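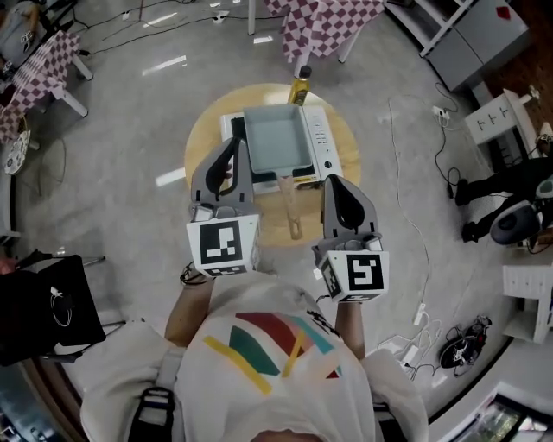

1/ 双手夹爪示范数据的一点方法笔记
攒了好久的一串，今天终于有空坐下来写。讲的是我们组这一轮的采集和对齐：人头上一个相机，两只手各拿一只手持夹爪，对着烤箱、烤盘、锅铲做厨房台面任务，录下来给双臂策略当示范。重点在后半段，怎么把原本要扔掉的数据捡回来。会有点长，大家泡杯茶慢慢看，哪里讲得不清楚就在对应那条底下问我，我都会看的。

2/ 先把名字交代一下，不然后面会乱。Uveo 是我们手上这套夹爪的内部叫法，Grimelel 是把几路视频和位姿拼到一起的那套代码，Westari 是最后拿数据去训的双臂策略。真机在 Toledo 那边，由 Lefteris Giannakopoulos 带着跑。我这边管采集和 Grimelel，Gladys Rotich 管数据质检，也是这次方法里最关键那个想法的源头，后面会细讲。

3/ 这一轮一共收了 3,241 条双手示范。任务都是短的：把烤盘从烤箱顶上拿下来放到桌上，把锅铲换个手再放下，一只手扶着烤盘另一只手用铲子做个动作，开关烤箱门，诸如此类。单看每一条都很朴素，麻烦全在"双手"两个字上。单手的时候末端轨迹只要自己跟自己说得通就行，双手要求左手和右手在同一个坐标系里说得通，要求一下子就高了很多。

4/ 为什么高呢，举个最简单的例子。左手夹着烤盘的一边，右手夹着另一边，烤盘是硬的，两只手之间的距离在整个搬运过程里应该是死的。可要是左右两只夹爪各自的位姿估计各飘各的，回放出来就会看到两只手一会儿靠近一会儿远离，好像烤盘是块面团。策略要是照着这种东西学，真机上要么把盘子挤弯，要么半路松脱，两种我们在上一轮都见识过，场面都不太好看。

5/ 那怎么让两只手待在同一个坐标系里？我们的老办法是靠头部相机。每只夹爪上有个白色方块，贴着黑白的标记码，头上的相机往下看，看到码就能算出这只夹爪相对头的位姿。左手的码和右手的码同时看得见，左右手的相对关系就直接有了。夹爪自己的相机再跑一路视觉里程计，负责码看不见的时候把轨迹接上。

6/ 听起来很美，在桌面上慢慢做也确实挺美。问题是人做事的时候不会照顾标记码。手腕一翻，码就朝下了；两只手一交叉，一只挡住另一只；弯腰去看烤箱门，头部相机的视野就全给了烤箱，手在画面边上进进出出。我们试过提醒操作的人"请尽量让码朝上"，结果大家动作立刻变得像端着满满一碗汤走路，录出来的示范特别不自然，试了没多久就不再提这个要求了。

7/ 码丢了就得靠里程计撑着，里程计又有它自己的脾气。近处是光滑的桌面和烤箱，纹理少；烤箱门是深色玻璃，会反光；手一抬，夹爪相机仰起来，看到的就是一大片天花板，长条板、横梁、日光灯管，一根跟一根长得差不多。特征匹配最怕这种重复的东西，它会很自信地把这根灯管认成那根灯管，然后整条轨迹平移一截。

8/ 而且这个错误特别会骗人。它平滑，没有跳变，速度和加速度都在合理范围里，普通的异常检测根本不响。只有把左右手放在一起看，再想一想两只手中间夹着的是个硬东西，才会发现哪里不对。所以以前我们质检里最费眼睛的一步，就是 Gladys 一条一条看双手回放，看到"面团盘子"就打叉。我每次路过她屏幕都要替她揉揉眼睛。

9/ 这一轮下来，按老标准打叉的有 417 条。放在 3,241 条里看比例好像还能接受，但我们把打叉的单独拎出来一看就坐不住了：它们集中得厉害，大多是双手一起搬、空中换手、把烤盘竖起来转个方向这几类。也就是说，简单动作差不多都留下了，最能体现"双手协作"的那批动作被成片地筛掉。

10/ 这件事我想多啰嗦两句，做数据的朋友应该都有体会。质检规则看着是中立的，其实它有口味。我们的规则偏爱码朝上、手放低、动作小的示范，筛完以后的数据集就也是这个口味。Lefteris 之前一直跟我讲，Westari 在真机上只要手一抬高就犹豫，停在半空抖两下再往前走，我们一度怀疑是控制器的问题，来回查了很久。现在回头看，它大概就是没怎么见过人把东西举高。

11/ 然后是 Gladys 的那句话，我现在还记得是在收拾充电线的时候说的。她说：我用眼睛判断轨迹坏了，靠的就是盘子不会变形这一条，那能不能别等到最后拿这条来打叉，早一点把它交给优化器，让它自己用？

12/ 当时我的第一反应是"好像有点太简单了吧"，第二反应是赶紧放下线去找纸。因为她说得对呀！我们手里一直有一个免费的约束，却只拿它当裁判，从来没让它上场踢球。

13/ 于是有了现在这个做法，我们内部叫它"接触锚"。思路是这样的：只要两只夹爪同时夹住同一个刚性物体，这段时间里左右夹爪之间的相对位姿就应该是常量。我们不需要知道物体长什么样，不需要它的三维模型，也不需要知道它是烤盘还是别的什么，只需要知道"现在两只手都夹着它，并且没有打滑"。

14/ 有了这个常量假设，优化就多了一类因子。标记码能看见的时候，用码；看不见但两边都夹着的时候，用接触锚把左右手绑在一起；两样都没有的时候，才单靠里程计。三种来源放进同一张因子图里一起解，让它们互相迁就。

15/ 这里有个小细节值得讲。接触锚本身并不告诉你两只手的相对位姿是多少，它只说"这段时间里不变"。那个具体的值，得靠这段时间里哪怕很短的一瞬间两个码都露出来，或者靠前后两段的信息挤出来。所以一次完整的搬运里，只要开头或者结尾有一眼是看清楚的，中间举得再高、翻得再厉害都有救。人拿东西之前和放东西之后通常都会低头看手，这个习惯帮了我们大忙。

16/ 换手又是另一种情况。锅铲从左手递到右手，中间有一小段两只手都夹着木柄，时间很短，但够用。我们把这一小段也当成一个锚，长度短就给它低一点的权重。效果比我预想的好，原来换手前后两截轨迹对不上，看着像铲子瞬移了一下，加上锚以后两截就老老实实接起来了。

17/ 接下来是最难的一步：怎么知道"两边都夹着，并且没打滑"。夹爪张开的宽度我们有，从夹爪相机里看指头之间的缝隙也能估出来。宽度停在某个非零值不动，就说明夹着东西。这一条很稳，指垫表面有细密的网纹，光线正常的话在近景里跟踪起来相当舒服。

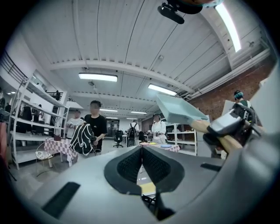

18/ 但"夹着东西"和"夹着同一个东西"之间还差一步。左手夹着烤盘、右手夹着锅铲，宽度信号看上去一模一样，这时候要是误加一个锚，就等于硬说烤盘和铲子焊在了一起，结果比不加还糟。第一版代码就栽在这上面，回放里右手被左手拖着到处跑，Gladys 看完很温柔地问我是不是故意的。

19/ 后来的办法分成两层。第一层看图像：从一只夹爪的相机里看另一只夹爪和它手里的东西，再结合头部相机，给出一个"是不是同一物体"的分数。第二层看运动：在一小段窗口里，先不加锚，看两只手的相对运动是不是本来就接近刚性，差得太远的直接不认。两层都过了才挂锚，挂上以后还用鲁棒核，万一挂错了也不至于把整条轨迹带跑。

20/ 打滑我们处理得比较粗糙，先坦白。现在是看物体边缘在夹爪画面里有没有相对指垫移动，动了就把锚从那里切成两段，前一段一个常量，后一段另一个常量。慢慢地滑、一点一点地滑，这种还抓不住。烤盘边沿有卷边，相对好一点；木柄光滑，比较容易中招。谁有好办法请务必来找我，我真的很想听！

21/ 再讲时间同步，不讲的话前面全白搭。三路相机各有各的时钟，差一点点，手动得快的时候误差就不小，而接触锚对这个特别敏感，它会把时间差误当成打滑。我们现在把时间偏移也作为变量放进去一起估，每条示范估一次，整条里当常数。一开始想省事，整天只估一次，结果相机发热之后时钟走得不一样，到下午就开始歪，老老实实改成每条都估。

22/ 好，该讲结果了，感谢看到这里的各位。用 Grimelel 新版把打叉的 417 条全部重跑一遍，再交给 Gladys 按原来那套标准重新看，标准一个字没改，她看的时候也不知道哪条加了锚、哪条没加。最后救回来 291 条。我看到表格的时候在椅子上转了一圈，然后马上去检查是不是哪里写错了，检查完又转了一圈。

23/ 剩下没救回来的也翻过了，原因还算清楚。有的是整条里两个码从来没有一起露过面，锚挂得上但值定不下来；有的是慢速打滑；有的是做到一半旁边有人走过，里程计跟着人跑了；还有一些就是操作失误，东西掉了，本来也不该救。第一类我觉得以后可以靠采集的时候多加一个小动作解决，后面会讲。

24/ 那救回来的这些到底对策略有没有用？这才是大家关心的。Lefteris 在 Toledo 用同一份配置训了 2 个版本的 Westari，一个只用原来通过质检的数据，一个加上救回来的，别的都不动，真机上同一套任务轮着跑，跑的顺序打乱。

25/ 结论先给，再说保留意见。桌面上低低的动作，两个版本看不出差别，这个在意料之中。把烤盘举起来转向再放下，加了救回数据的版本明显更干脆，以前那种停在半空抖两下的情况少了很多。换手也有改善，但没有举高那么明显。开关烤箱门没有变化，我们本来也没有救回多少这类示范。

26/ 保留意见在这儿，请一定连着上一条一起看。真机试验的次数还不够多，我不想现在就放成功率的数字出来，放了大家就只记得数字了。另外救回的数据同时改变了两件事：高处动作变多了，总量也变多了。严格来说应该再做一组，从原来的数据里补同样多的低处动作，看看是不是单纯因为量大。Lefteris 已经把这组排进六月了，结果好坏我都会来补一条。

27/ 也有人会问，为什么不干脆换更好的定位，在房间里架一圈外部相机，问题不就没了？能没一大半，我同意。可是我们喜欢手持夹爪，图的就是换个地方就能采，桌子一摆、东西一放，插上电就开始。架一圈相机要标定，要守着别让人碰，换个房间重来一遍。我宁愿在算法上多吃点苦，让采集那头轻松些，毕竟站在那里举着两只夹爪的是真人，手臂真的会酸。

28/ 说到手酸，插一段采集上的经验，可能比算法更有用。双手拿夹爪比单手累得多，累了之后最先变的是手腕，会不自觉地往里扣，标记码就跟着转走。我们看了打叉示范在一场采集里的分布，靠后的时段明显更密。现在的做法是缩短每一轮，中间换人，换下来的人坐着歇一会儿。质检通过率上去了，大家脾气也好了不少。

29/ 还有一个很便宜的小动作，就是上面说的那个。每条示范开头，两只夹爪先在头部相机面前并排停一下，再开始干活；结尾放下东西以后也停一下。停顿的时间很短，不影响中间动作的自然程度，训练的时候把头尾剪掉就行。有了头尾这两眼，接触锚的常量就容易定得多，时间偏移也估得更稳。早知道就从第一天开始这么做了，唉。

30/ 物体的选择也说两句。我们偏好硬的、有边可夹的东西，烤盘就特别理想，两只手都有地方下爪。毛巾、塑料袋这类软东西，接触锚直接失效，假设就不成立。带铰链的东西也要小心，一只手按着烤箱、一只手拉门，两边夹的严格来说是同一台机器，但中间有个转轴，相对位姿当然会变。我们目前对这种一律不挂锚，以后也许可以换成"绕一根轴转"的约束，还没动手。

31/ 有一个没想到的副产品。因为要判断两只手是不是夹着同一个东西，我们顺手给每条示范都标出了"双手共持"的时段。Gladys 拿这些时段去做数据统计，发现不同的人习惯差得很远：有人搬烤盘全程双手，有人只在起落的时候搭一把，中间单手走。以前我们按任务名字分类，这些差别完全看不见。现在训练采样的时候可以按共持方式来配比，这个方向她在接着做，我就不抢着剧透了。

32/ 再答一个已经在私信里被问了几次的：接触锚会不会把真实的小幅度动作抹平？会有一点。我们特意看了双手夹着烤盘时手指微调的片段，加锚以后轨迹确实更平，一些很小的抖动没了。这些抖动里哪些是人真的在调整，哪些是估计噪声，我们分不开。目前把锚的权重压得比较保守，宁可留点噪声。如果你的任务对毫米级的动作很敏感，建议自己扫一遍权重，别直接抄我们的默认值。

33/ 代码的情况：Grimelel 的因子图部分在整理，变量命名目前只有我自己看得懂，Lefteris 上次读完给我回了一长串问号，所以还得再收拾收拾。锚的检测部分依赖 Uveo 的指垫外观，换别的夹爪得重新训那个小分类器，数据量要求不大。原始视频里有旁人出镜，处理完人脸才能谈放不放，这个急不得。

34/ 如果只想从这一长串里带走一样东西，我希望是第 10 条：去翻一翻自己的质检垃圾桶，按动作类型分开看，看看扔掉的是不是恰好是最想学的那批。我们拖了很久才翻，翻完有点脸红。

35/ 谢谢 Gladys，谢谢 Lefteris，也谢谢每一位举着夹爪搬烤盘搬到胳膊酸的同事。这串写于 4月21日 星期二，后面有更正的话我会直接接在下面，不改前文。

36/ 补一条，刚有朋友问第 19 条里那个运动窗口取多长。我们是按共持时段的长短自适应的，短的换手就用整段，长的搬运用滑动窗口，相邻窗口有重叠。固定长度也试过，换手那一类会漏掉很多，所以才改的。

37/ 再补一条：第 21 条说的时间偏移，初值我们用开头并排停顿之后两只手刚动起来的那一下来给，三路画面里都很好找。初值给得太差的话，优化会卡在一个看着还行的错误解上，我在这里浪费过整整一个周末，大家就别重复了。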